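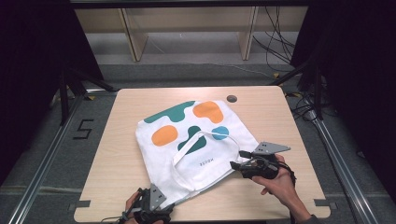 What is canvas?

Canvas is a strong, thick cloth made by weaving threads tightly over and under each other. People use it for bags, tents, sails, shoes and paintings.

How is it made?

Most canvas today starts as cotton. The fluffy part of the cotton plant is cleaned, combed and twisted into long threads called yarn. A machine called a loom holds one set of yarns tight. These are the warp. Another yarn goes across them, over one and under the next. That one is the weft. Look closely at a canvas bag and you can often see the tiny squares this makes.

Older canvas was often made from hemp. The word "canvas" comes from an old word for that plant.

Why is a tote bag a good use for it?

A tote bag has to hold heavy things, like books or potatoes, without ripping. Canvas is good at that. It also folds flat when the bag is empty. The handles are usually sewn on with extra stitches, often in the shape of a box with an X inside, as that spot takes most of the weight.

How do the colors get on?

Many bags are screen printed. The printer pushes ink through a fine mesh, and a stencil blocks the ink where it is not wanted. Each color usually needs its own screen. A bag with dark teal, orange and light blue blobs, like the one on the table, has three colors on the white cloth. Réka Szénási prints bags at a small workshop in Herndale. She lets each color dry before she adds the next, and a run of 1000 bags keeps her busy for 6 days.

How do you fold one?

1. Lay the bag flat and smooth out the wrinkles with your hands.
2. Tuck the handles down over the bag.
3. Fold one long side to the middle, then the other.
4. Roll it up from the bottom.

Words to know

Loom: a machine for weaving cloth.
Warp: the yarns held tight on the loom.
Weft: the yarn that goes across.
Stencil: a sheet or coating that keeps ink off part of the cloth.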